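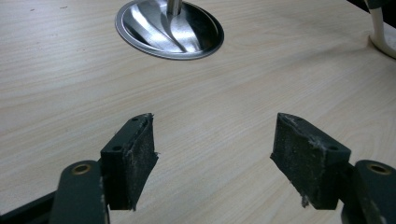
24 July 2021

Read the new handling rules from Rellitz this morning with my coffee. Over 30 pages, and I think the first six are about who is allowed to change the other pages. Defne Ersoy sent them round with a note saying everybody on the table work should sign by tonight. I signed. I also wrote "read, not agreed" next to my name, small, and I expect to hear about it.

Some of it is fine. Clear the table before you start, one person holds the gripper, say out loud when you begin and when you stop. We did all that already. What bothers me is the section on wear. Rule 11 says pads must be "in serviceable condition" and then never says what serviceable is. Is a frayed edge serviceable? Is lint? Kocabaş had a line in their old sheet, the one we used until May, that said to change the foam after 2000 grips no matter how it looked. I thought that was a silly number pulled out of the air, and I still do, but at least you could tell whether you had followed it. With this one you can follow it all day long and never know.

I said so to Defne at lunch. Her view is that a number makes people stop looking. She has seen teams wear a pad down to rags at 1900 and keep going, because the sheet said they could. Fair enough. But then write down what to look for! Torn at the corner, change it. Threads hanging into the grip, change it. It would take half a page and they could drop the part about the history of the document.

She asked me to put it in an email. I hate that answer, mostly because it is the right one.

Afternoon at the table. Soft light, pale wood top, steel base set back from us. I tried to do everything by the new rules, in order, to see how long it takes. The check before the first grip has 28 points and I lost my place at the one about cables and had to go back. I can't believe anyone will do that every time. They'll do it for a week, then they'll tick the whole column at once with one long line, the way we did with the Nullurine sheets. I have drawn that line myself.
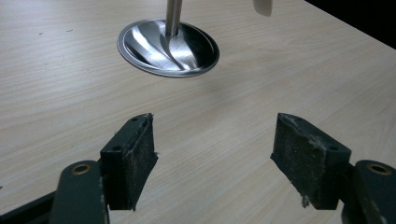

Both pads, fuzz and all. Serviceable?

My own rule for shiny things is to come in slow and stop short to look, and I was pleased to find something like it on page nine, though they call it an "approach pause for reflective targets." Polished steel throws the light back in bands and I never quite trust what a camera makes of that. The pause is supposed to be the same length for everybody. Why? Flemby's people wanted the same thing last year and could not tell me either. I asked for the test behind it and got a slide with an arrow on it.

Also there is nothing about lint. Not one word in all those pages. Foam picks up everything, and a bit of fluff on the contact face seems to me worth at least a sentence. Maybe it makes no difference to the grip. I'd like to see somebody check before they tell me so.

To be fair to Rellitz (I am trying), the page on stopping is good. Anybody can call a stop, no reason needed, and you don't log a name. I would have put that on page one in big letters.

Wrote the email after supper. First version was too long and rude about the arrow. Second version has the three questions: what counts as worn, where the pause comes from, what to do about lint. Sent it at nine and copied Defne. She wrote back "thanks, will raise it," which I have had from her before, on the cable clips, and those still aren't settled.

Need to ask her tomorrow where the spare foam is kept. The rules say "in the designated place."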